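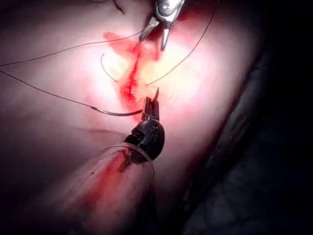
Closing takes longer to learn than cutting, and it always has, one of the senior surgeons at Putmont told a packed lunchtime meeting. The hospital seems to agree. From September all surgical residents there will spend three months on stitching before they move on to anything else.

The change was confirmed this morning in a short notice to staff. It covers needle handling, knot tying, thread tension and bleeding control, and it replaces the old two-week block that residents have grumbled about for years. Too short, most of them said. Others said it came at the wrong end of the year, when half the group was already on nights.

Curved needle, dark thread, a red cut with pale yellowish, fatty-looking tissue beside it — that is the kind of work the new block is built on. Residents will start with straight closures on the bench and move to deeper layers, where there is less room to turn the needle and the light falls off fast at the sides. Grip is a big part of it. Hold the needle too near the point and there is nothing left to drive through the tissue. Too near the thread end and it bends or rolls.

Each resident will keep a log. The target is 367 practice closures by the end of the block, a number carried over from a pilot last winter in which the first group averaged that many. Some did a lot more. A couple did a lot less and were asked to stay on for extra evenings, which they did.

Practice pads and thread will come from Matubbar, the supplier the hospital already uses for its teaching rooms. Zureo, which runs the booking system, is opening evening slots until 9 p.m. so that people coming off a day shift can still get a bench. The slots went up at noon and the early ones were gone before 2.

Cost has been a sore point. Under the old setup residents paid for there own thread once the free packs ran out, and a box was not cheap. Now there is a flat fee of $99 for the whole block, with a fund of $2000 set aside for anyone who can't manage it. The fund is open already. Forms are at the education desk, second floor, next to the elevators.

Not everybody is pleased. A nurse at the meeting asked what happens to the wards while the residents are at the bench, and was told cover is "being looked at." Another question, about whether older staff could sit in on the sessions, got a quicker answer. Yes, if there's space.

The other sticking point is scoring. Finished closures will be marked for spacing, edge match and knots, by two assessors working separately. Several residents wanted speed counted as well. It won't be, at least in the first year. The notice says timing will be recorded but not graded, and that a slow neat row will pass where a fast gappy one will not.

Flinent, the teaching center across the parking lot, will host the first intake while the hospital's own rooms are repainted. Benches are being moved over in August. Parking there is tight in the mornings, so residents are asked to walk accross from the main building.

A second intake is planned for January. Dates for the knot-tying refresher, open to all staff, have not been set yet — the education desk expects to post them on the noticeboard by the end of the month.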